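I have been thinking about returns. Mostly because I have a pair of boots sitting by my front door that I need to send back, and they have been sitting there so long that the dog has stopped sniffing them.

I bought them from Rallari, which used to be one of those "free returns, always, no questions" places. In June they changed it. Now you pay nine dollars to send something back, unless you swap it for store credit, in which case it's free but you're stuck with store credit. People lost their minds! My feed was nothing but screenshots of the new policy for a couple of days, with lots of capital letters. And I'm going to say something unpopular here, as a person with boots by the door: I think they were right.

I know, I know. Let me explain where I'm coming from.

For years I shopped like a crazy person. If I wanted one sweater I ordered three (two sizes, two colors, you do the math on which combination I skipped) and sent back whatever lost. I didn't think of it as shopping, even. It was more like borrowing. The sweaters came to my house, they auditioned in front of my bathroom mirror, and the losers went back in the same bag with a new sticker on it. I felt thrifty doing this. I was keeping one sweater! Look at my restraint!

What I never pictured was the other end of it. Somebody has to open that bag. Somebody has to check that it's the same sweater, that it doesn't smell like my perfume, that I didn't wear it to a wedding and tuck the tag in. Then it has to be folded and bagged again and put back wherever it goes, and by then it might be out of season and marked down. All of that costs money, and for a long time the price of it was baked into every sweater on the site. So my neighbor, who orders one thing and keeps it like a normal adult, was paying for my fashion shows.

That's the part that bugs me. "Free" returns were a bill that got split evenly among people who didn't all eat.

The argument I hear most is that you can't try things on through a screen, so the store owes you a do-over. And sure, I'll give you some of that. Sizing is a mess. I own jeans in four sizes and they all fit the same body on the same Thursday. If a store can't tell me how big its own pants are, I don't love being charged for finding out. Wibisono, where I get most of my work shirts, does something I like a lot: if you pick "doesn't match the size chart" and they agree with you, the fee comes off. It's a little bit of paperwork and it seems fair to me. I've used it once and it took maybe five minutes, most of which was me hunting for a tape measure.

The other argument is that the fee hurts people who don't have much to spare, and that one I take more seriously. Nine dollars on a 40 dollar pair of shoes is a lot. I'd rather see a flat free return or two per year for everybody, and then the fee kicks in for people like the old me. Coltel apparently does it that way with their housewares. I haven't tested it, because I've kept everything I bought from them, including a lamp I don't care for. 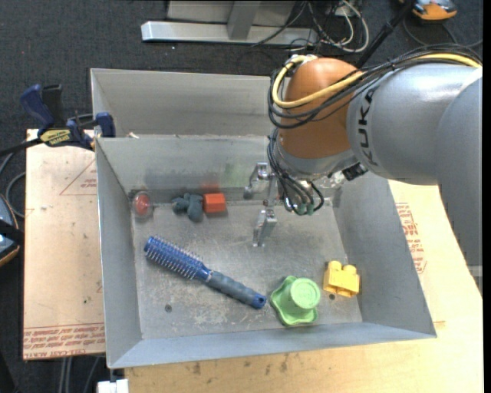 *A KUKA arm over a gray metal bin.*

Anyway, back to me and my habits. Since the fee came in, I order less. I read the reviews first, the long grumpy ones, and I look for the person who says "I'm five foot four with wide feet" and I trust her with my life. I measured my favorite dress and wrote the numbers on a sticky note inside the closet door. All very grandmotherly, and I kind of enjoy it. I even went to an actual shoe store last month! They have mirrors on the floor. I had completely forgotten about the little floor mirrors.

And there's less cardboard in the hallway, which my husband brings up more often than he needs to.

I'm not saying every store gets this right. Coseck charges you and then takes three weeks to give you the rest of your money, and I think if you're going to charge for a service you should hurry up and do it. But the basic idea, that sending something back is work and work costs something, I can't find a way to be mad at it.

The boots are a half size too small, by the way. I'm paying the nine dollars. I'll drop them off tomorrow if I can find the tape.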